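The Long Table at Porwood

The table came down from Lallmont in September, strapped to the roof of a car that was much too small for it, and by the first evening everybody on the second floor had put something on it.
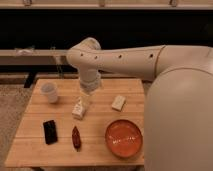
Valter Westerberg wanted to know who had taught us to lay out a game like this, and whether they had been punished for it. He had come in with his coat still on and a bag of rye rolls from the place by the station, and he leaned right over the wood with his nose nearly touching it. In Jarnby, he said, you played the small pieces from the window side. Always the window side! Did we want the pieces to go snow-blind?

I loved him at once. I had been at Porwood for 11 days and had spoken to hardly anyone, and now a man of seventy was telling me off about a game I had only learned that morning.

"Sit," he said. "Take your hands out of your pockets. We start again."

The game is called Hägglund, after the village or the farmer or the horse, depending on who you ask. You need a table with a grain running the long way, a few small things that stand up by themselves, and a cup. The cup is home. Everything else is a traveler. You move a traveler along the grain until it meets a joint between the strips, and there it has to wait for somebody to tell its story before it can cross. That's nearly the whole of it, and I can't tell you how wonderful it is. I have played cards and I have played chess, and in neither of them did I ever hear about a grandmother who skated to her own wedding.

Valter's table at home had been painted by some idiot (his brother) and was no good for it anymore. So he ran his palm along ours, back and forth, and for a while he forgot to be rude. "Honey," he said. "Look at that. It's like honey when you hold the jar up."

Then he gave me a white block and told me it was a schoolteacher on her way north.

"What's her name?" I asked.

"How should I know? She's yours."

I called her Edda. I moved her one finger's width and she met a joint, and I had to say why she was going. I said she'd had a letter. Valter waited. I said the letter was from a sister she had believed was dead, and that it had no stamp on it — somebody must have carried it to her by hand — and my ears went hot, and I kept going. I talked for 15 minutes. When I stopped, the rolls were gone and there were people standing in the doorway, and one of them said, "Well, who carried it?"

"That's the next joint," said Valter, delighted, and slapped his knee.

We played until the heating clicked off. Edda didn't get home that night, or the one after. She took up with a ferryman, lost her boots, found the sister and quarreled with her terribly over a hat. People came in from the other floors just to ask where she'd gotten to!

On 29th March I moved her across the last joint and set her beside the cup. Valter had his coat on again; his bus left in ten minutes. He looked at her for a long time.

"She should have kept the ferryman," he said, and he picked her up and put her back at the beginning, on the window side.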